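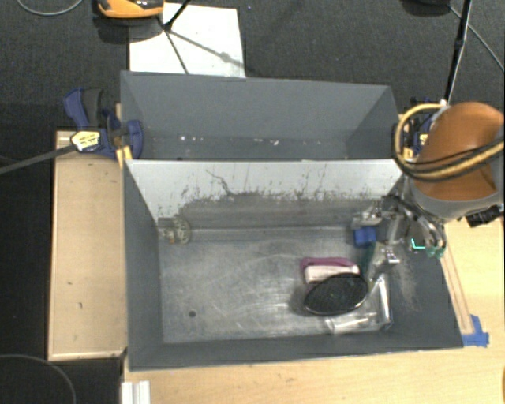 Does the robot know what a hairbrush is, then? asks a reader called Trolteck. Good one. Short answer, no. Longer answer, keep reading, it's not hard.

A robot arm is just metal and motors. The clever bit is the program telling it where to go. Ours at the Nalline workshop is called Skultason and it does four jobs, over and over.

Job 1. Look. A camera sends in a picture, and to a computer a picture is only numbers. Loads of them. One number for how red a dot is, one for green, one for blue. Skultason hunts for places where the numbers change suddenly. That's usually an edge. Bright pink next to grey? Easy. Clear plastic on a grey floor? Horrible! You see the grey straight through it, so the numbers hardly change. Shiny metal floors are nearly as bad.

Job 2. Choose. Things in a bin lean on each other and hide bits of each other. So the program gives every possible grab a score. Up to 300 grabs, all scored before the arm moves at all. Something sticking up gets a good score. Something squashed in a corner gets a bad one, becuase the fingers might hit the wall.

Job 3. Plan the way there. The arm is fat and the bin has sides. The planner (ours is called Czarnecka) tries lots of paths inside the computer, and chucks out any that bump into something. A pretend crash costs nothing. A real one costs a finger.

Job 4. Check. Did the fingers close all the way? Then there's nothing in them. Back to job 1.

How does it get better? Practise. In March we ran 958 tries and saved every one, good and bad. The bad ones are realy useful. The program looks back at them and changes its scores a bit.

Try it at home. Put some toys in a box, shut your eyes, and let a friend tell you where to move your hand. Left, down, stop, grab. Your friend is the software. You are the arm. Swap after 30 goes.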